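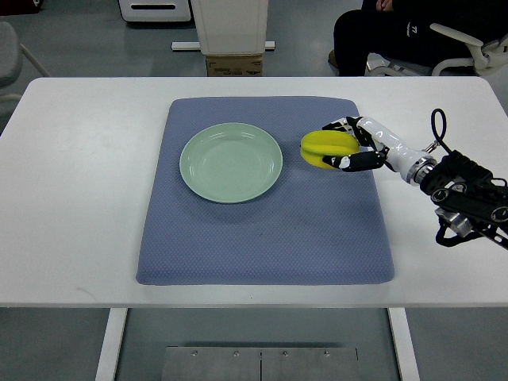

Green plate on the blue-grey mat

Roofing sheets for a lean-to, which gauge?

mossylane, Mar 18, 2018
I'm after 17 box profile sheets for our lean-to and Cilance want 400 quid for the thin ones. Would you go thicker? 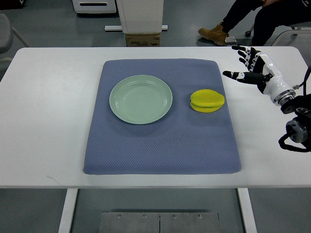

It's quite exposed up here and the old ones rattled like mad.

purlin_pete
Thicker, every time. I had Trernis sheets on my shed and they dented when I knelt on them.

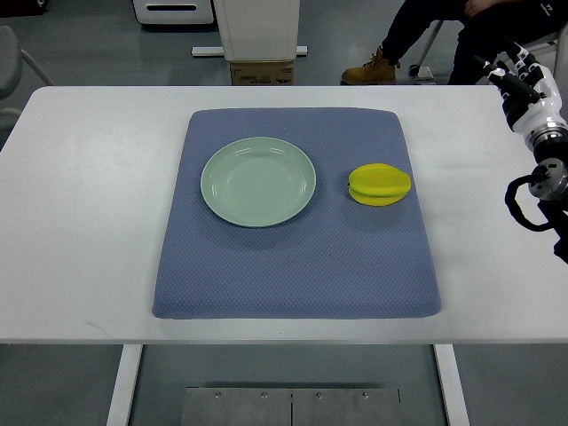
Get the coated ones too, and ask for the foam fillers.

Teresa Egan
Don't agree, Pete! Thin is fine if your purlins are close enough. Mine came from Coughlan and they've done 3 winters up to now, no bother. 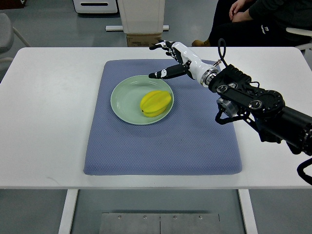 Reply from mossylane
Thanks both. Purlins are a bit far apart so I'll price the thicker ones, and Coughlan can quote as well.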